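The owner of Teixeira, a small office furniture dealer, wants me to believe that renting a desk chair is cheaper than buying one. I asked for numbers. "Our Pirnel chair is $589 new," she said. "Or you pay $87 a quarter and we look after it."

I pointed out that after two years the renter has paid more than the buyer and still has no chair. She didn't argue with the math. "You're assuming the chair you bought is still good," she said. "Armrests go first. People lean on them to stand up, all day long."

And can't a person buy a new armrest? "If the maker still sells it." Does this one? "For now." She has been in the business through 3 changes of supplier and says parts dried up each time.

Rernent, her larger rival, makes the same promise and charges for pickup. Teixeira doesn't, or didn't in February. I asked whether that would last. "Ask me next year," she said, and went to answer the phone.

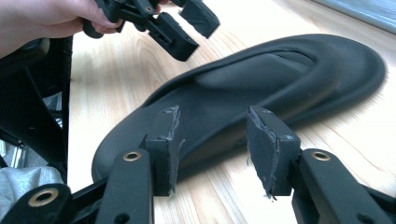 Torben Wendt

Terms are as quoted by the dealer. Read the contract before you sign.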